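Sourdough crackers, batch notes, November

Back room at Velville, big white table. Started 7:40 am. 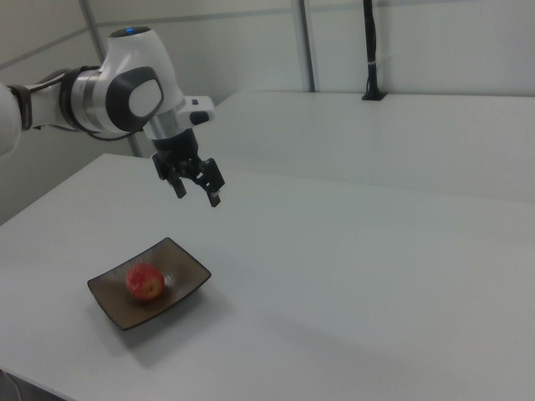
Dough

800 g flour, same sack as last time. Starter fed the night before, smelled fine, a bit sharp. Salt went in late, my fault. Dough tacky at first, came together after the second rest. Rochelle thinks we should hold back some of the water next round and add it by feel. Agree.

Rolling

Sheet one too thick at the corners. Sheet two better, thin enough to see the mat through. Docked with a fork, the roller thing is still missing (Barrett, did you take it home??). Seeds on half only: sesame and a little fennel. Fennel too strong raw, mellows in the oven.

Bake

Top rack browns way faster than the bottom. Swapped trays at the half, should of swapped sooner. Left back corner of the top tray went dark, tossed those. Rest good color, snap clean when cool. Plain ones blistered nicely, seeded ones hardly at all.

Total after trimming and tossing, 860 g. Almost 2 tins full. Put one on the high shelf with the lid taped, want to see how they are in a week. Other one is for eating, go ahead.

Tasting

Thandeka: needs salt on top, not just in the dough. Darius liked the fennel, wants more. I don't. Fitzgerald had his with the soft cheese and said nothing, took four more.

Next time
- salt on top before docking
- hold back water
- lower oven a notch, go longer
- try rye for part of the flour, maybe a quarter
- buy parchment, we are down to the last bit of the roll
- lable the tins!! found one from before with no date, no idea what's in it

Oven off 11:15. Trays soaking in the sink, I'll get them after lunch.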